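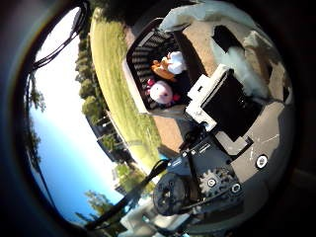
Toàn Mạch read our draft and wrote back that we should stop calling it a gripper comparison if one gripper got all the good weather. Fair. So the tables are split into indoor and outdoor now and the claims are smaller than they were in March.

Project report, group 4
Maja Kaczorowski, Jitendra Sachdeva, Ngân Âu
Handed in 2019-10-22

What we wanted to find out

Which of two grippers is better at getting soft toys out of a crate using only the wrist camera. Soft things because the group before us did blocks and tins and said in their report that plush was "future work". Well.

Gripper A is the Pace, two flat fingers, gear driven. Gripper B is the Bratance, three fingers pulled by a tendon. Same arm, same camera, same controller (the Resard board). We wanted to swap controllers too but ran out of time, see the end.

Setup

Plush toys in a gray plastic crate with a ribbed inside. The ribs matter more than we thought. A fingertip that goes down too far lands between two ribs and stops there, motor keeps pushing, current limit trips. Happened to both grippers but mostly to the Pace, flat tips are just the wrong shape for it.

Crate was run flat and tilted. Outdoor runs were on the paving next to the lawn at Marnmont, indoor runs in the lab with the blinds down. Camera exposure locked indoors, auto outdoors. We know that is a second variable. Should of locked both.

One try = arm starts at home position, picks a target, closes, lifts, holds for 16 seconds. If the toy stays in the fingers it counts. If it slips but stays hanging on by an ear or whatever it still counts. Maja and Jitendra disagreed on this for a week, the rule is in the appendix.

Results

300 tries total, half per gripper. The Bratance was the better one in the end with 83 percent success indoors. The Pace was behind it indoors and further behind outdoors. Full table in the appendix, we are not copying it here again as last time the numbers didnt match.

Failure types, most common first:
- closes on fabric only, toy rolls out on the lift
- fingertip in a rib
- picks two toys at once (counted as fail)
- camera target is wrong, closes on nothing

The wrong target ones are nearly all outdoors. White plush in direct sun is the worst case. The image goes bright on that side, the edge of the toy is gone and the software puts the center too far over. Pink was ok. Orange was the easiest, good contrast against the dark bottom of the crate. Toys touching each other made it worse for every color.

The camera

Own section because it cost us the most time. It sits low at the wrist, so part of the gripper is always in view. With the Pace you see the gear and the wheel and a good bit of black housing near the bottom. The first version of the detector kept marking the gear as an object – it's round and gray, can't blame it much. Ngân made a mask for it, one per gripper. Mask for the Bratance is smaller.

Cables are also in view. They move when the wrist turns so a fixed mask does not help. We tied them back, they still hang in. Detector mostly ignores them now after we added about 3,000 training pictures with the cables in different places.

Outdoors the lens also picks up a lot of sky when the wrist is rolled over, and auto exposure then goes for the sky and the inside of the crate turns black. Fix for next group: measure exposure only in the middle.

Things that went wrong

Tendon on the Bratance stretched and had to be tightened twice, the second time in the middle of a series. Those tries are marked. Vija Kütt lent us a tension gauge after that, we should have asked sooner.

Resard board lost its settings on every power cut, including the gripper offset. One whole outdoor morning was done with the wrong offset. Thrown out, not in the 300.

Also we never weighed the toys.

Not done

Second controller. Rain or overcast. Toys with long fur. Closing speed – we used the default speed for both and the two defaults are not the same, Toàn pointed this out also and he is right, it could explain part of the difference. Somebody should run the Pace slower before beleiving our ranking.

Appendix A is the try table, B is the counting rule, C is wiring.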